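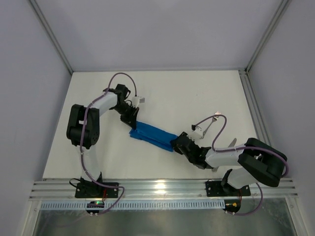 When does a small business have to record a sale? Under accrual accounting, the sale is recorded when the goods or services are supplied, whatever the date of payment.

Chapter 4 deals with the timing of income and expenses. Fatov, a sole trader in Stutville, issues an invoice for $1000 in June and is paid in September. On a cash basis the income falls in the later financial year - on an accrual basis, in the earlier one. A freight bill of $153 is treated the same way.
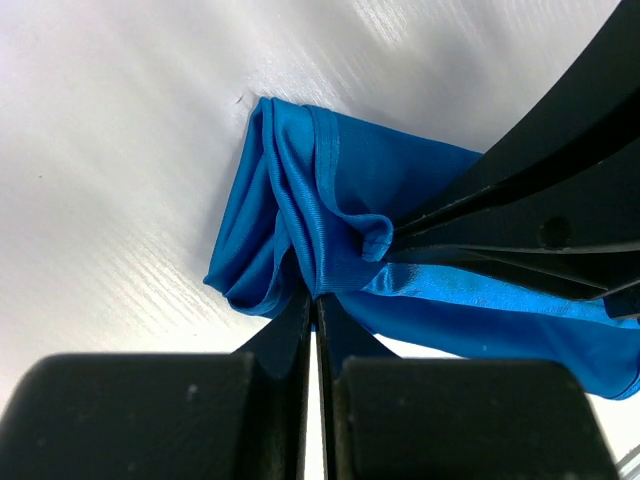
4.1 Choosing a method

The method chosen should be recognised in the ledger before the first entry is made.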